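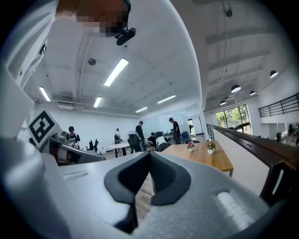 Finger pad, centre, floor behind

July, 9.40am - Ivia display campaign, Zelldale branches

Picked up from where Ashwin left it. Awareness flight is live in both areas, rate banners only live in Zelldale so far. Vlad area still showing the old creative with last quarter's savings rate on it. Have asked for it to be pulled, no reply yet.

Split as booked: 2000 a week on awareness, 1000 on rates. Ashwin wants to flip that once the new branch opens. I'd leave it alone until we've got a clean fortnight to compare with.

Clicks to the rates page since launch: 2561. Looks good until you take out our own office, which I forgot to filter. Redo tonight.

Tagging - the Fumis tag fires twice on the mobile landing page, once on load and again when the cookie box closes. So mobile visits are overstated by up to double. Desktop fine. Moved the trigger to after the cookie choice, testing on staging copy only. DON'T publish before Ashwin has looked.

11.15 - test page now firing once. Tried it on my phone and the old tablet, same result. Haven't tried with cookies refused.

Headline test: version 2 ("A branch near you, a rate worth having") is ahead of the plain one on clicks but people leave quicker. Could be the page, the form sits miles down and you have to scroll past the branch map to get to it. Ask Ivia if the map can go underneath. They were touchy about it last time.

Frequency cap wasn't set on the awareness line!! Same people seeing it all day long. Set now, so expect reach to go up and impressions to look odd from this afternoon. Note it in the client report or they will ring.

Still to do
- filter office traffic, rerun the clicks
- chase Vlad creative
- cookies refused test
- Ashwin to check tag, then publsh
- get the small print for the new rate from Ivia, the banner can't run without it

4.30pm - Vlad banners down. New ones promised for tomorow morning, sizes to be confirmed.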